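Corporate and Private Pledges in the Rebuilding of Pludosby Covered Market
Student project report, module in Heritage Finance
Jingyi Luo
15 October 2024

1. Background

The covered market at Pludosby burned in a single night and lost its roof, the clock turret and most of the east arcade. The outer walls were kept standing with timber shoring. The town council of Fluvholm, which owns the building, opened a public appeal within the week. This report looks at how money was promised to the appeal, how it was recorded, and how much of the promised money had reached the building account by the end of the period studied.

The insurance position is left out. The building was covered for clearance and making safe only, and the claim was still open when the data were collected.

2. Sources

The main source is the pledge register kept by the council's finance office. It holds 100 entries. Each entry gives the date of the promise, the type of donor, the sum, any condition attached and the dates of payments received. Names of private donors were removed before the register was released to me. Press notices were used to check the dates of the larger company pledges, and in two cases the notice came out before the entry was made. The date of the notice was used for both.

3. Method

Entries were sorted into three groups: companies, private persons, and clubs or societies. Gifts in kind were kept apart from cash. The largest of these came from Garker, a roofing contractor, which offered the labour of its lead workers but put no value on it. Mathur, a family holding company, made a cash pledge and also offered the time of its own architects. Only the cash part is counted here.

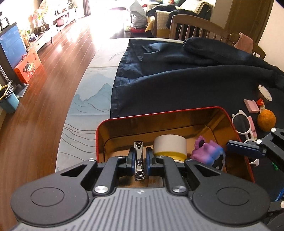 A pledge was treated as paid when the full sum had been received, and as part paid when any smaller sum had come in. Pledges with a condition not yet met were marked as pending and were not treated as late. The council's own register does not make this distinction, so the totals in this report will not match those in its quarterly statement.

4. Results

Private persons paid soonest. Most of their entries were for small sums, the most common being 100 euros, and were paid on the day of the promise or the day after. Clubs and societies were slower, as several had to wait for an annual meeting to approve the payment.

Company pledges made up most of the money promised and the smaller part of the money received. Only 5 of them were paid in full. The usual condition was that payment should follow stages of the work - roof frame, covering, arcade - and the first stage had not been signed off. The smallest company pledge, 800 euros from a bakery with a stall in the market, was paid at once.

5. Discussion

The early totals given in the local press added cash, conditional cash and gifts in kind together. This gave a fair picture of goodwill but a poor one of the funds available to place contracts. The council had to pay for the temporary roof out of reserves while the appeal appeared, on paper, to be well ahead of need.

Tax relief may have affected the timing of some company gifts. The register does not record it, and no attempt was made to estimate the effect.

6. Limits of the work

The register covers one appeal and one building. Two entries had no donor type and were left out of the group comparison, though they remain in the overall total. Payments made in cash at the collection boxes were entered weekly as a lump sum and are not included.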